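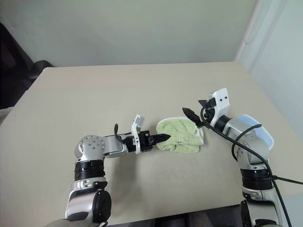 Setting up the Kikeo two-arm kit for cloth handling

By Hadi Sabbagh

This guide covers the first day with the Kikeo two-arm kit, from bolting down to running a simple cloth task by hand control. It assumes you bought the textile pack, which adds the long pointed fingers and the wrist brackets. If you have the standard pack with the flat pads, steps 1 to 3 are the same but the finger settings in step 4 will be wrong for you.

You will need the kit, a table that does not rock, a set of hex keys, cable ties and two small towels or cloths in different colours. Allow a full morning. Sawatzky sell the kit with or without the control box, so check which one you have before you start.

Step 1. Fix the arms

Mount both arms on the near side of the table, facing the same way. The Kikeo manual gives a range of spacings. We use 70 cm between base centres, which lets both grippers meet in the middle and still leaves each elbow room to swing out. If you set them closer, the elbows foul each other when you try to fold towards yourself.

Tighten the base bolts in a cross pattern, then go round again. Check the clamp collars as well. Ours arrived finger-tight on one arm and the joint above it crept when loaded.

Step 2. Route the cables

This takes longer than it should. Each wrist cable needs a free loop, big enough that the wrist can turn through its full range without pulling. Tie the cable down below the elbow and leave it loose above. Then move each arm by hand to its furthest reach, back to its closest, and turn the wrist both ways at each end. If the cable goes tight anywhere, cut the tie and start again.

Keep the loops on the upper side of the forearm where you can. A loop that hangs underneath will drag across the cloth and move it, and you will spend an hour blaming the gripper.

Step 3. Power up and home

Clear the table before homing. Switch on the control box, wait for the steady light, and home the left arm first. The arms move slowly during homing but they do not look out for each other, so keep a hand near the stop button. Home the right arm once the left has parked.

If an arm stops part way with fault 52, it has met more resistance than it expected. On our unit this was a cable tie caught in a joint. Free it, press reset and home again.

Step 4. Set the fingers

Open the gripper page and pick the long finger profile for both sides. Close the fingers fully and look at the tips from the side. They should meet along the last part of their length. If only the very ends touch, loosen the finger screws, press the fingers together and retighten.

Set the grip force to 3 to begin with. Higher settings hold better but they leave marks on anything with a pile, and they make it harder to pick up a single layer.

Step 5. First pick

Drop one cloth in the middle of the table without smoothing it out. A crumpled cloth is easier than a flat one at this stage, as the raised folds give the fingers something to close on. Leave the second cloth off to the side for later.

Come down with one gripper closed, just short of the fold, then open it and straddle the fold. Close and lift straight up. Bring the other gripper in under the hanging edge, take hold, and pull the two apart slowly. Trimmed edges are good places to aim for -- they are stiffer than the rest and show up well against a plain table.

Practise this until you can get two corners without dropping either. Then lay the cloth down, let go, and try the first fold.

Care

Wipe the fingers after each session, as lint builds up at the base. The textile fingers are rated for 2000 grips before a check, and the control box keeps the tally on its service page. Spares come from Farar or from Sawatzky's Hustport branch. Order both sides together, as new and worn fingers do not line up well.

Next: recording a fold and playing it back.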